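Gripper diary, December

Long one tonight, so I'm typing this with my shoes off and a bowl of noodles next to the keyboard. The Endon fingers came in the mail this morning and I wasn't going to do anything with them until I'd finished the write-up on the old ones, and of course I had the packet open before I'd even taken my coat off.

So, where things stand. We have the Favatton fingers, which we've been running since the fall and which everybody at Skonance complains about, and now we have the Endon set, which cost $150 (shipping on top, grumble). Same bolt pattern, supposedly. I say supposedly because two of the holes needed some persuading with a file, and I'd like that noted somewhere other than my own memory. The plan is to give both sets the same job for a week and see which one I stop swearing at first.

The job is plates. I picked plates back when we were arguing about it in the kitchen and I still think I was right! A block or a cup is too easy, you can grab it badly and still get away with it. A plate standing in a rack is slick, it's thin at the rim and fat-ish toward the middle, and it has neighbors. Come in a little too wide and you're shoving the next plate along. Come in too narrow and you're tapping ceramic with a fingertip, and that sound goes right up my spine. 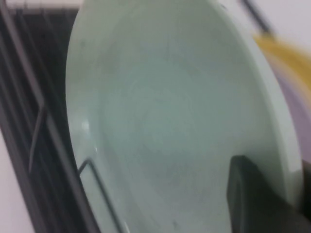

Samran Phuthong
Manipulation test engineer, Skonance

Favatton first, to get a fair baseline. I warmed everything up before nine, did the homing dance, had the Debnath controller throw its usual sulk about the force limits, cleared it, had it sulk again, and cleared it again. I really do think there's something stale in the saved profile. I keep loading it and I keep being surprised. Tomorrow I'll build a new one from nothing and stop being lazy about it.

The green plate in front is my favorite for this because the glaze gives the wrist camera such a hard time. It throws a little white glint and the edge finder goes, oh, a rim! And it's no such thing. On the yellow one it doesn't do that nearly so often. I wrote a page of notes on this last month and then lost the page, so here it is again for whoever is reading over my shoulder in the spring: shiny pale green is bad, yellow is fine, and I haven't made up my mind on lavender.

Also the blur. I've got the wrist camera running at 30 frames a second with the exposure left on auto, and when the arm moves quickly near the rack the wires just smear into each other. You can't find a gap in a smear. I tried locking the exposure shorter and the picture went muddy, so then I wanted more light, and then I had more light and more glint, and so on around in a circle until lunch. There's a lens-side fix for this (a polarizer, probably) and I have put it on the shopping list in capital letters.

Lunch was a sandwich over the sink. Not proud of it.

After lunch I wanted to check the wrist view away from the rack, down low over the table, to see whether the Debnath's idea of where the tabletop is agrees with where the tabletop is. This is the dullest check in the whole routine and I always want to skip it, and the one time I skipped it in October I put a fingertip into the table hard enough that I said a word I'd like to take back.

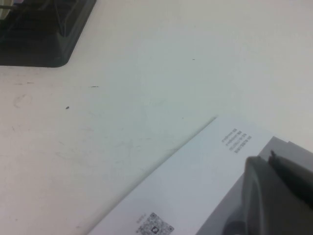 Low over the table, with the white box under the fingers and a corner of the dark base at the far side.

It was off by a hair on the right-hand side and good everywhere else. A hair is fine for picking up a cup. For plates I'd like better, so I redid the calibration, and drank a coffee while it chewed through it. The controller spits out a count of sample points when it's done and today's was 636, which is more than it usually bothers with. No idea why it was in such a thorough mood. I'm taking it.

One thing I noticed while I was staring at the feed waiting: every little speck and scuff on that tabletop shows up beautifully. Great for a person looking at it, less great for the blob detector, which is very fond of specks. I could wipe the table down. I could also teach the software not to care, and since any real kitchen counter is going to be worse than ours, I'd rather spend the time there. (I'll still wipe the table. My mother would haunt me, and she's alive.)

Then the finger swap. Four screws a side, and the Endon ones come with a tiny hex key that is already slightly rounded off, so I used my own. Took me longer than the Favatton swap ever does because the cable wants to live exactly where my thumb needs to go. If they ever ask me for feedback, and they won't, I'd say move the cable clip down by a thumb's width. The whole gripper with the new set on weighs nearly 735 grams on the kitchen scale, which is a touch heavier than before, and I had to tell the controller about it or it would sag at the end of a reach and then act innocent.

First impressions of the Endons, before I forget them:

They feel grabbier. I pressed one against my palm and dragged it and it really holds on. The Favattons have always felt a bit like a new shoe on a waxed floor to me.

They close quieter. I didn't think I'd care about this and I do. By four in the afternoon the Favatton click-click was getting to me in a way it never did when we had music on.

They're stiffer than I wanted. I was hoping for some give at the end so the finger could settle around the curve of the rim, and there's a little but it's not generous. If I'm going to be a few tenths off, I want the finger to forgive me, and I don't think this one is the forgiving kind.

I did one round of flat-plate approaches too. That's the other half of the job and it's much meaner than the rack. A plate lying down has hardly anything to get hold of, you have to sneak a tip in at the edge, and from the wrist camera the plate is so close that it's basically the whole world. Just green, everywhere you look, with a finger poking up into it.

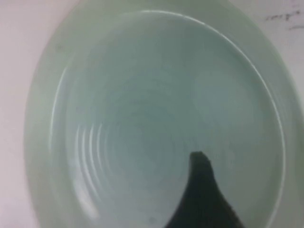

Straight down at the pale green plate, one finger in view.

What I keep running into here is that bright curved line where the rim turns down into the middle of the plate. It's crisp, it's long, it follows a lovely arc, and it is NOT the edge of the plate. The outer edge is the soft one, against a pale background, pale green fading into pale whatever. So the software locks onto the pretty inner line and plans a grasp well inside the rim. I must have told this to three different people and drawn it on two napkins, and I still fell for it myself looking at the overlay today. I thought, oh nice, it's found it! It had not found it.

Two things to try. One, fit both curves and always take the bigger one, which is crude and might be plenty. Two, bring in the fixed camera for the outline and only use the wrist camera for the last bit. I'm leaning toward the second because the fixed camera doesn't get that glare problem from an inch away, but it means the two cameras have to agree with each other, and getting two cameras to agree is its own hobby. The crude one I can have running by mid-morning. So, crude first, and then we'll see how ashamed I am.

I should say something nice about the fixed camera, as I've been rude about it all month. It's boring and it's steady and it sees the arm and the rack together, so when a run goes strange I can scroll back and work out what the wrist was up to. The wrist camera tells me what the fingers are looking at. The fixed one tells me where on earth the fingers are. I spent a good chunk of the late afternoon with the two feeds side by side, pausing, scrubbing, muttering. With the plates lined up one behind another like they are, the angle of approach matters so much more than I'd been giving it credit for. They lean, and they lean toward the side the arm comes in from, so there's very little room between the rims and the end of the rack for the fingertips to be in. Meanwhile there's a big lazy open stretch on the other side of the rack going to waste.
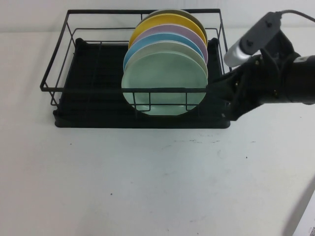

For tomorrow

New profile on the Debnath, from scratch, no copying bits of the old one over because I'm in a hurry. If it still sulks about the force limits after that, then it isn't the profile and I'll have to be grown-up and write to them.

Bigger-curve rule for the flat plate. Test on the green one first, and only then on the yellow, or I'll get a nice result on the easy plate and go home happy for no reason.

Try sliding the row toward the open side of the rack so the gripper has some room to come in. I know, I know, in somebody's kitchen the plates will be wherever they like. But I want to compare fingers this week, and at the moment I'm mostly comparing how well each set squeezes into a tight corner.

Put the Favattons back on for the second half of the day. I caught myself already rooting for the Endons, mostly on account of the quiet, and that's no way to run a comparison. Same plates, same speeds, same lamp position (I've put tape down for the lamp).

Order the polarizer. Order a decent hex key. Find out who walked off with the blue tape.

The noodles have gone cold and I've got broth on the trackpad, so I'm going to bed.

Contact: Samran Phuthong, Skonance | © Skonance, all rights reserved | Back to top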